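Desk cleaning tips that hold up, and a few that don't

Every February the same advice comes back about deep cleaning your desk, usually next to a link for a spray. I've tried most of it. I have doubts.
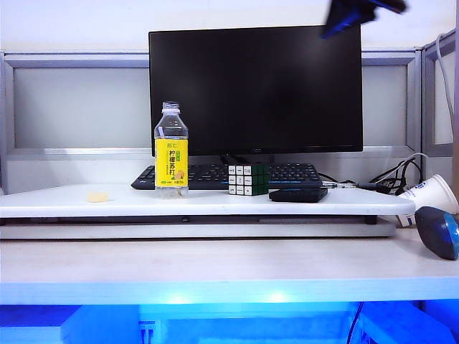
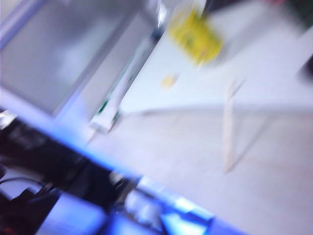

Screen sprays are the first thing I'd drop. I bought a bottle of Nillar on the strength of a glowing review and it left the same streaks as tap water on a cloth. Turn the monitor off before you wipe – dust and fingerprints show up on a dark screen like the AOC in the first photo, and you can quit when they're gone. Use a barely damp microfiber cloth, then a dry one. Never spray the screen itself.

Cleaning putty for keyboards: no. Ilona Lengyel swears by hers, but I watched it leave green crumbs under the space bar. Unplug the keyboard, flip it over, tap it, then run a soft paintbrush between the rows.

Vinegar on a white desktop is supposed to lift coffee rings. Mine came up with dish soap and 2 minutes of waiting. Magic sponges work too, though they dull a glossy finish, so try the underside first.

Drinks on the desk. Every list says ban them, and I don't know anyone who has. Keep the cap on and move on.

As for the Barta cable box, 9 slots and a lid that won't close over a normal plug. Rok Hodžić uses bread bag clips. They look terrible and they hold.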